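Rules for Robots (and for the People Standing Near Them)

Posted 21 Jul 2019 in Kurnano Junior: Machines

You have rules. No running by the pool, no forks in the toaster, no feeding peas to the dog under the table. Somebody wrote those rules down after somebody else ran by the pool.

Robots have rules too. The odd part is that a robot can't read them, doesn't care about them and will never be sent to its room. So nearly all robot rules are really rules for people: the ones who build the robot, the ones who switch it on and the ones who wander over to see what it's doing. That last group probably includes you.

What is a standard?

A standard is a rule that lots of people have agreed to share. Think of the plug on a lamp. It fits the wall in your house and the wall in your grandmother's house, and no one had to phone ahead.

Robot standards work the same way. They say things like how a stop button should behave, or how hard a machine may push before it has to quit pushing. They are very long and contain no pictures of dragons. Grown-ups read them anyway, some of them on purpose.

Good practice is a bit different. It's what careful people do every day, whether or not it's written in a big book. Washing your hands before you cook is good practice. So is looking where the robot arm can reach before you put your elbow there.

Rule one: know how far it reaches

A robot arm doesn't have to be near you to bump you. It only has to be able to get near you. Engineers work out all the places an arm could possibly go and call that its reach, or its workspace. Then they plan where people should stand.

At the Bolen workshop there is a strip of tape on the floor, and visitors stay behind it while the arms have power. The tape is not magic. A robot would roll right over it without blinking, mainly for lack of eyelids. The tape is there to remind the humans.

Rule two: start with something boring

If you were learning to juggle, you would not begin with your mother's best bowls. Robots start small as well. Paper cups are excellent. They are light and they are cheap, and when one gets squashed the whole tragedy costs less than a cookie. 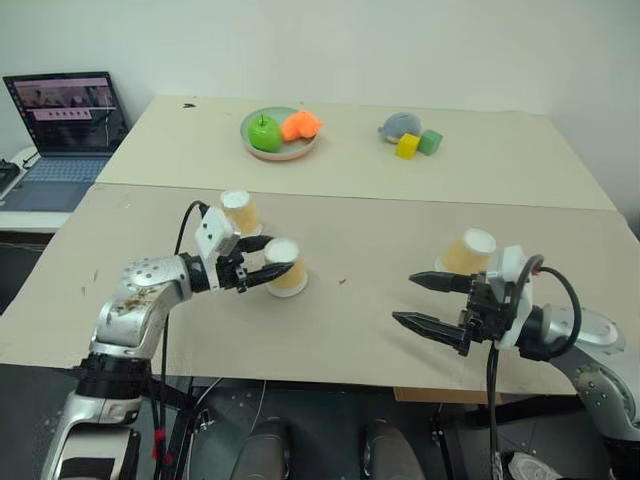 Two arms, three paper cups. Each gripper has two black fingers for holding things.

Cups are also harder than they look. Squeeze too gently and the cup slips. Squeeze too hard and you have a paper pancake. You learned how hard to squeeze when you were a baby, mostly by ruining things, and your family was very patient about it.

Rule three: everyone must be able to stop it

A good stop button is big, easy to find and easy to hit. It should work right away, and it should stay stopped until a person decides it's safe to start again. A robot that starts itself back up is breaking the rules, and it's also quite rude.

The Ondier club checks its stop button before every session. They have done this 300 times so far, and it worked 300 times. They are going to check it again tomorrow. Checking is dull, and they would like it to stay dull.

Rule four: slow down near people

Fast arms are fun to watch from far away. Close to people, slow is better. A slow arm gives you time to move and gives the robot time to notice it has touched something. Some robots can feel a bump and stop by themselves, but that is a backup plan. You wear a bike helmet, and you still try not to ride into the mailbox.

Rule five: write it down

When something goes wrong, even something tiny, careful teams make a note. The Buthelezi notebook has reached entry 3402, which reads, in full, "Dropped cup. Again." If 20 entries say the same thing, somebody goes looking for the reason.

Try it at home

You need a friend, two paper cups and no robot at all. Your friend is the robot, with eyes shut, and may use only a finger and a thumb. You give the orders: left, right, down, close, lift. Agree on a stop word first, and choose one you can shout quickly. "Stop" is good. "Hippopotamus" has been tested and is too long.

Now try to put one cup on top of the other. Write down every drop. Our best team needed 29 orders, and four of those were "no, the other left."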